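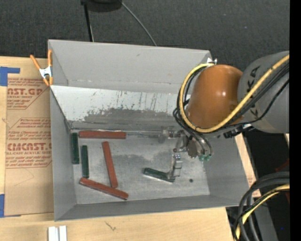 箱の中の赤と緑のブロックと、ロボットのグリッパー(ものをつかむ手)

ロボットは「つかみ方」をどうやっておぼえるの?

おもちゃ箱に手をつっこんで、お気に入りのブロックをひとつ取り出す。みんななら、たぶん1秒もかかりませんよね。よそ見をしながらでもできちゃう人、いると思います(わたしもテレビを見ながらおせんべいの袋に手を入れます)。

ところがロボットにとって、これがものすごーくむずかしいんです! わたしは研究室で、ロボットに「箱の中からものを取る」ことを練習させる研究をしています。うちのロボットの名前はエヴォラ(Evora)。きょうはエヴォラがどうやってつかみ方をおぼえていくのか、そして最近わかったことを、ぜんぶお話ししちゃいますね。

工場のロボットはもっとじょうずだよ?

工場見学に行ったことがある人は、こう思うかもしれません。「えー、ロボットって、すごい速さで車のドアとか運んでたよ」って。

そうなんです。でも工場のロボットのたくさんは、部品がいつもおなじ場所に、おなじ向きでおいてあるから速く動けるんですね。目をつぶったまま、おぼえた動きをくり返しているようなものです。もし部品がちょこっと横にずれていたら、からぶりしてしまうこともあります。

箱の中のブロックは、そうはいきません。たてになったり、ななめになったり、かべにくっついたり。しかもひとつ取ろうとしてさわると、となりのブロックまで動くことがあります。さっきまで正しかった答えが、もう正しくなくなっちゃうわけです。うーん、いじわる!

写真の箱でちょっと考えてみましょう

写真には、細長いブロックが赤3本、緑3本あります。みんながロボットだったら、どれからねらいますか?

わたしなら、ほかからはなれている緑のブロックです。まわりがあいていると、指を入れるすきまがあるからです。写真でも、その緑の右のはしのところに、ロボットの銀色の指がきていますね。

ぎゃくに、いやーな感じがするのは、左のかべのわきにいる緑のブロック。それから、おくのななめの板のねもとに、よこむきでねている赤いブロックです。どうしていやなのか、机の上でためしてみるとわかります。消しゴムを本にぴったりくっつけておいて、親指と人さし指で、本のある側と反対側をはさもうとしてみてください。ほら、本がじゃまで、片方の指が入らないでしょう?

「じゃあ向きをかえて、はしとはしをはさめばいいじゃん」と思った人、するどいです! でも長いブロックのはしとはしをはさむには、指をうんと大きく開かなくちゃいけません。人の手ならなんとかなっても、ロボットの指は開ける広さが決まっています。

つまり「どこを」「どの向きで」はさむかを、いっしょに考えないといけないんですね。

ロボットには、箱がどう見えている?

エヴォラは、カメラで箱の中を見ます。といっても、みんなみたいに「あ、赤いブロックだ」と思うわけではありません。カメラの画像というのは、小さな色のつぶの集まりで、コンピューターの中ではぜんぶ数字になっています。明るいところは大きな数字、暗いところは小さな数字、という具合です。

数字がずらーっとならんだ表を見せられて、「さあ、どこをつかむ?」と聞かれたら、わたしだってこまります。エヴォラもさいしょはこまります。だから練習がいるんです。

練習のしかた その1 とにかくやってみる

むかしながらのやり方では、人がルールをたくさん書きました。「細いところをはさむ」「かべから指1本ぶんはなれたところをえらぶ」というふうに。わたしも学生のころに書いたことがあります。書いても書いても、ルールにない困ったことが起きて、夜おそくまで研究室にいました。なつかしいなあ。

いまエヴォラがやっているのは、ルールをもらうかわりに、自分でためす方法です。流れはこんな感じ。

まず、カメラで箱を見ます。
つぎに、つかむ場所と指の向きをひとつえらびます。
手をおろして、指をとじて、持ち上げます。
そして、つかめたかどうかを記録します。

つかめたら「まる」。つかめなかったら「ばつ」。これを画像といっしょに、コンピューターにしまっておきます。みんなの漢字ドリルににていますね。まちがえた字に赤ペンがつくと、つぎに書くときのヒントになります。

ここでだいじなのは、ばつもちゃんととっておくことです。まるだけ集めても、エヴォラには「やってはいけないこと」がわかりません。だから、スカッとからぶりした記録もたいせつな宝物なんです。

ある木曜日なんて、エヴォラは朝から夕方までに272回もためしました。272回ですよ! わたしは途中でおにぎりを食べたり、お茶をのんだりしましたけど、エヴォラはずーっと箱に手を入れていました。

練習のしかた その2 「いけそう地図」をつくる

さて、まるとばつの記録がたまったら、それをつかって勉強します。ここで出てくるのが「ニューラルネットワーク」という計算のしくみです。名前はかっこいいけれど、こわがらなくてだいじょうぶ。たくさんのつまみがついた、大きな大きな計算機を想像してみてください。

画像を入れると、計算機が「ここはつかめそう」「ここはむりそう」と予想を出します。予想がはずれていたら、つまみをほんのちょっと回します。またべつの画像を入れて、はずれたら、またちょっと回す。これを何度も何度もくり返すと、だんだん予想が当たるようになっていきます。

できあがった予想は、地図みたいに見ることができます。箱の画像の上に、いけそうなところほど明るく、むりそうなところほど暗く色をぬるんです。わたしたちは「いけそう地図」とよんでいます。エヴォラはその地図の中の、いちばん明るいところへ手をのばします。

はじめのころのいけそう地図は、もう、ひどかったです。ブロックのない床がぴかぴか明るかったり、箱のかべをつかみたがったり。練習するうちに、明るいところがだんだんブロックの上に集まってきて、そのうちブロックのまん中あたりが明るくなりました。長いものは、はしっこよりまん中を持ったほうが、つりあいがとれてかたむきにくいんです。えんぴつのはしをつまんで持ち上げるのと、まん中をつまむのと、くらべてみてくださいね。

重さのつりあいなんて、だれも教えていません。まるとばつの記録の中に、ヒントがかくれていたんですね。はじめてこの地図を見たとき、わたしは「おおー!」と声を出してしまいました。

それでも残った「かべぎわ問題」

いい調子! と思ったのですが、どうしてもうまくいかないものがありました。そう、さっきみんなに考えてもらった、かべぎわのブロックです。

エヴォラのいけそう地図では、かべぎわのブロックはまっ暗になります。これはこれで正しいんです。指が入らないんだから、「むりそう」で当たり。でも、ぜんぶ暗い地図をわたされたら、エヴォラはどこにも手をのばせません。さいごの1本がかべぎわに残ると、そこでおしまいになってしまいます。

そこで考えたのが「ビストン(Biston)」という方法です。名前は研究室でつけました。やることは、とってもかんたん。

つかめないなら、先にちょっとおす!

みんなも、やったことがあるはずです。机と、かべのすきまに近いところへころがったクリップを、指先でずりずりっと引きよせてからつまむ、あれです。トランプを机のはしまですべらせてから持ち上げる人もいますよね。つかむ前に、つかみやすい場所まで動かしているわけです。

ビストンでは、いけそう地図を2まいつくります。1まいは「つかむといけそう地図」。もう1まいは「おすといいことがありそう地図」です。エヴォラは2まいを見くらべて、つかむほうが明るければつかむ、おすほうが明るければおす、と決めます。

「いいこと」って、だれが決めるの?

じつは、ここがこの研究でいちばんなやんだところなんです。

つかむほうは、まるとばつがはっきりしています。持ち上がったか、持ち上がらなかったか。でも、おすほうはどうでしょう。おしただけでは、まだなにも取れていません。じゃあ、おすのはいつも「ばつ」? それだとエヴォラは、いつまでたってもおすことをおぼえてくれません。

わたしたちはさいしょ、「ブロックが動いたらまる」ということにしてみました。そうしたら、たいへん! エヴォラは、すきあらばブロックをおすようになりました。つかめるブロックがあるのに、おす。おしたブロックを、もう一回おす。だって、動けばまるがもらえるんですもの。エヴォラはまじめに、わたしたちの決めたとおりにやっていたんです。決め方がへただったのは、わたしたちのほう。

これはロボットの研究でよくある失敗です。ロボットは、こちらの「こうしてほしいな」という気持ちまでは読んでくれません。どういうときに点をあげるか、そのとおりにがんばります。

そこで、決まりをかえました。「おしたあとに、つかむといけそう地図が前より明るくなったら、まる」。これなら、ただ動かしただけでは点になりません。かべからはなれて、つかみやすくなってはじめて点がもらえます。おすことと、つかむことが、手をつないだ感じがしませんか?

このかえ方は、ドリミッツ(Drimitz)の研究チームとお昼を食べながら話しているときに思いつきました。むこうのチームは布をたたむロボットを研究していて、おなじようなことでなやんでいたんです。布もブロックもぜんぜんちがうのに、困りごとはそっくり。おもしろいですよねえ。

テストの結果を発表します!

では、どれくらいじょうずになったのか。練習のあとには、ちゃんとテストをします。漢字ドリルのあとに漢字テストがあるのとおなじです。

テストでは、ブロックのおき方を毎回かえて、100回の挑戦をしてもらいました。おしてからつかんでも、それはあわせて1回の挑戦とかぞえます。

練習する前のエヴォラは、100回のうち、つかめたのが15回。でたらめに手をのばしているので、まあ、こんなものです。

ビストンで練習したあとは、100回のうち、つかめなかったのが9回だけ。91回は、ちゃんと持ち上げられました。やったー!

わたしが気になったのは、残った9回のほうです。記録の動画をひとつずつ見てみると、ブロックどうしがぴったりくっついているときに多く失敗していました。1本だけおすつもりが、2本いっしょに、なかよくすーっと動いてしまうんです。2本ならんだままでは、あいだに指が入りません。これがつぎの宿題になりました。

もうひとつ、言っておかなくちゃいけないことがあります。テストでつかったのは、練習とおなじ種類のブロックです。だから「エヴォラはなんでもつかめる」とは、まだ言えません。ぬいぐるみや、バナナや、くつ下でどうなるかは、やってみないとわからないんです。研究では、わかったことと、まだわかっていないことを、いっしょに伝えるようにしています。

みんなもロボットになってみよう

9月に、ラインホルツ(Reinholz)の科学館でこのお話をしたとき、いちばんもりあがった遊びをしょうかいします。おうちでもできますよ。

用意するものは、浅い空き箱、消しゴムや積み木を何個か、わりばし、紙とえんぴつ。

箱に消しゴムや積み木をばらばらに入れます。ひとりがロボット役になって、わりばしではさんで取り出します。ロボット役のきまりはふたつ。おはしは真上からおろすこと。そして、一度おろしはじめたら、場所をかえないこと。

もうひとりは記録係です。箱の中のかんたんな絵をかいて、ねらった場所に、取れたらまる、取れなかったらばつをつけてください。何回かつづけたら、記録をならべてながめてみましょう。ばつはどのへんに集まっていますか? すみっこ? かべのそば?

なれてきたら、「つかむ前に1回だけおしてもいい」というきまりをふやします。ばつの場所がかわるかどうか、見てみてくださいね。科学館では、わざと積み木をかべにぶつけて、くるっと向きをかえてからはさむ子がいました。わたしたちの研究室では、まだだれもためしていなかった方法です。帰りの電車でずっとそのことを考えていて、ひと駅のりすごしました。

よく聞かれること

エヴォラはつかれないの?
筋肉がないので、人のようにはつかれません。でも部品はすりへったり、ねじがゆるんだりします。だから練習の前に、わたしたちが点検をします。

失敗するとかなしい?
エヴォラに気持ちはないので、かなしくはならないんです。わたしのほうは、10回つづけてからぶりされると、ちょっとしょんぼりします。

そばでさわってもいい?
動いているあいだは、ぜったいにだめ! ロボットの腕は力が強いので、箱の中をなおすときは、かならず止めてから手を入れます。

おぼえたことを、わすれちゃうことはある?
つまみの位置をコンピューターに保存してあるので、電源を切ってもだいじょうぶです。ただ、新しいことばかり練習させると、前にできたことがへたになることはあります。だから、むかしの記録もときどきまぜて復習させています。

つぎは、2本くっついたブロックのあいだに指を1本だけ入れて、よいしょとひらく練習をはじめるところです。うまくいったら、またここに書きますね。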